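Toy Storage That Holds Up to Daily Use

Posted in Playroom and Kids' Rooms, 26 November 2023

Small toys end up everywhere. Balls roll under the couch, play food gets kicked down the hall, and the one piece a child wants is always at the bottom of a deep bin. A few changes will cut down on the time you spend picking up.

Start by sorting

Clear a table or a patch of floor and put everything out where you can see it. Make a pile for each kind of toy: balls, play food, blocks, cars. Broken pieces go straight in the trash. Anything your child has outgrown goes in a bag for the thrift store, and the bag goes in the car the same day.

Pick the right container

Deep bins are fine for stuffed animals and not much else. For small toys, use something shallow enough that a child can see what is in it without dumping it out. Round baskets work well for balls. Check the inside for splinters or loose staples before you use one. If the slats are rough, go over them with fine sandpaper and wipe off the dust.

Keep one kind of toy to a basket. Mixed baskets get dumped.

Don't fill to the top

Leave a few inches at the rim. Overfilled baskets spill when they are carried, and then you are back where you started. If a basket won't hold the whole set, put half of it away in a closet and trade the two halves every month or so. I do my big swap in July, when the beach toys come out.

Cleaning

Hard plastic toys can be washed in warm water with a little dish soap. Rinse, then let them dry on a towel overnight. Wooden toys and baskets should not be soaked. Use a damp cloth and dry them right away.
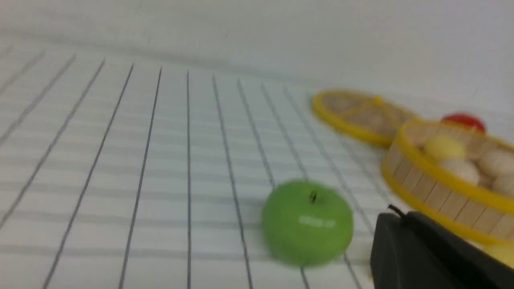 Firdevs Oral

Play food is easiest to sort on a light, plain surface. A green apple shows up right away on a white tabletop, and small parts are harder to miss. Keep the basket next to you and drop the balls in as you come to them. Leave the play food out until the end so it doesn't get buried.

Labels help once there are more than 3 or 4 baskets on a shelf. For kids who can't read yet, tape a drawing of the toy to the front. Use painter's tape, which comes off wood without leaving glue behind.

Store the heaviest baskets on the lowest shelf.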